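Open case inspection, desktop towers
Bench 9, Nesero repair room. Checked by Lacey Hulme, May

1. Mains lead out, power button held in. OK
Do this before you touch the panel, every time!

2. Cables clear of the board. OK, with comment
I love this step, you learn so much about a machine from how its cables run. Look for pinched insulation and trace the thin leads back to their headers.

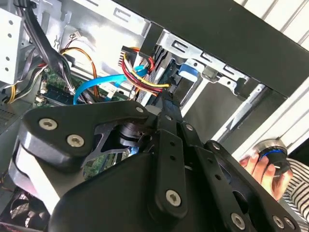

Could we add a line on sharp edges? The drive cage on these towers had my knuckles last month. Prorus

Good shout, it's going in as 2a. Run an eye along the cut metal before a hand goes anywhere near it.

3. Memory slots. OK
Both slots empty, latches present at the ends.

4. CPU socket. Take care
Lever up, load plate open, socket bare. Lovely to see one this close, but keep fingers, sleeves and screwdrivers well away from those contacts. Fit a cover if the board is going to stand. 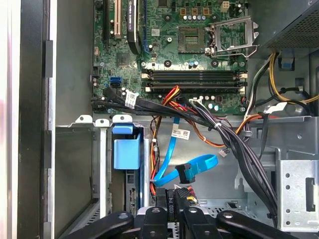

Besonum asked whether a socket cover is needed if the case is only open for 16 minutes, and would like it written down either way.

Yes please, cover it! A dropped screw takes no time at all.

5. Side panel. Comment
Ribbed metal, and the edges deserve respect. Two hands when lifting, and stand it where it can't topple on to the open case.
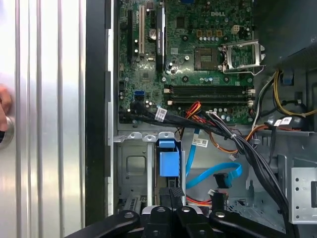 Once it's off for good, lay it flat on the rack by the door, ribs up, tag 471 facing out. The rack takes 60 panels and we've got loads of room.

6. Drive bay and bracket. OK
Bracket upright in the cage. Check loose SATA ends are tucked in before closing.

7. Wrist strap tested. OK

Next check: the Cabanatuan batch, can't wait to get into those.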